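Protstead Rooms
@protsteadrooms
9/11/25

Turnover notes for the sofa bed rooms at Brendodley, short version. These rooms take longer than the standard doubles and the reason is floor space. Thread.

1/ With a bed on one side and a sofa bed on the other, the carpet between them is the whole working area. Everything a guest drops ends up in that strip. Clear it first, before linen, before dusting, before the vacuum comes through the door.

2/ Pick up by hand. A vacuum pushes small items under the skirt of the sofa bed and they stay there until the next deep clean in July. Lift the skirt, look, drop it again. Same on the bed side, along the base.

3/ Sort as you go. Trash goes in the basket, guest property goes on the sofa seat, house linen goes in the bag. Three destinations, no fourth pile.

4/ Plush toys are guest property in every case, including on checkout day. They get left on the sofa far more often than anywhere else. Tag with room number, log it, send it down. Room 721 had one claimed by phone before the log entry was finished.
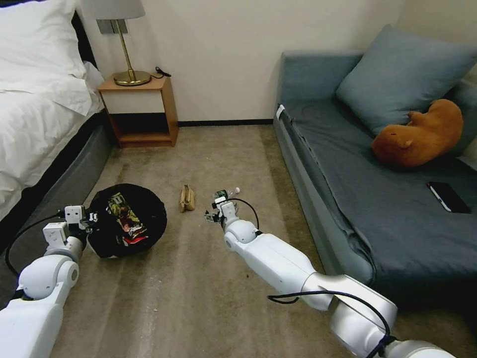
5/ Sofa covers: we moved to the dark blue-gray cover last season. It hides creases poorly but it doesn't show lint the way the old one did. Pull it tight from the back edge, then press the front corners down. Do not tuck it under the armrest. The armrest seam is where the last set tore.

6/ Back cushion goes on last, square to the sofa back. If it leans, the cover underneath is bunched. Fix the cover.

7/ Low-pile carpet in mottled beige is forgiving on color and unforgiving on pile direction. Streaks you see after a pass are mostly pile, so run the final pass the long way, from the back wall toward you. Spot treat anything that still shows after that.

8/ We use Zhuravel carpet spotter at 300 ml per bottle, diluted per the card. Blot, wait, blot. If the mark is still there after two rounds, write it up and leave it for the machine.

9/ Nightstands. Wipe the top, the front panel, then the open shelf underneath. The shelf is the part that fails inspection. It sits low, it's in shadow, and people clean what's at eye level. Crouch and check it.

10/ Lamp bases are polished brass, so use a dry cloth only. Spray leaves rings. Lift the lamp to wipe under it and put it back in the same spot. Any cable stays on the tabletop, coiled against the wall, never hanging over the front.

11/ Wastebasket position is by the nightstand, bed side of the room. Lined, liner folded over the rim. One snack wrapper still counts as a full change. We don't pick items out and keep the liner.

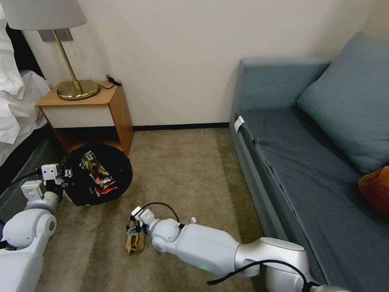
Nightstand corner, snack package in the wastebasket.

12/ Liners are the Plovel black, box of 400. Order code on the shelf label ends in 2472. Please stop opening a second box while the first is in use.

13/ Shades get the soft brush, top to bottom, lamp off. Wall plates get a dry wipe, including the one behind the lamp.

14/ Order for the whole room: floor pickup, trash, strip, make, sofa, surfaces, vacuum out to the door. The bathroom is a separate thread, and I'll link it once the descaler instructions are updated.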